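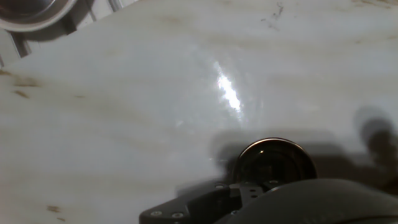

Counter top in the test kitchen, tan flecks along the vein on the left. February, before I touched anything.

OK, marble day. Amber Martens asked me to find out which of the marks on our white counter are dirt, which are stain and which are just the stone, and I said sure, an hour, tops. It is now 4:15 in the afternoon and I have a sore shoulder and pretty strong opinions about limestone.

Started with the little brown-tan flecks. They sit right along one of the veins, so my first guess was that they belong there. Siebe Aerts says coffee. Siebe says coffee about everything. Wiped with warm water and a drop of dish soap, dried with a cotton towel, no change that I could see. Fingernail test: nothing catches, perfectly smooth. The single brown spot nearer the corner went a bit paler after the soap, or I want it to have, so I put a ring of painter's tape around that one for tomorrow.

Then the dark gray line toward the back. It looks like a scratch or a fine crack, and could just as well be a dark vein. Ran a plastic card across it both ways and felt no edge. Put water on it, waited 90 seconds, wiped. A crack should stay dark longer than the stone next to it (so I've been told, please correct me!) and this dried at the same speed. I'm calling it a vein for now, with a question mark.

Poultice: baking soda and water, thick like peanut butter, a blob on the taped spot, plastic wrap over it. 200 grams of soda was way too much, half of it is in a jar by the window if anyone wants it. PLEASE don't lift the wrap before morning. And no lemon or vinegar anywhere near it – we lost the shine on the Grisstead sample that way and I'm the one who had to write the email.

The polish itself is in good shape, by the way. You get that long white glare off it from the lights, and looking low across it is how I'd hunt for etch marks. Didn't find any, but I only did the left half properly.

Cost stuff for Amber: Brandia wants 395 for a re-hone and seal of this one top. A new slab from Bikport is nearly 2,000 before cutting. I'd hold off on both until the wrap comes off.

Still to do: right half, the brown bands along the back, and buy more cotton towels, the blue ones shed.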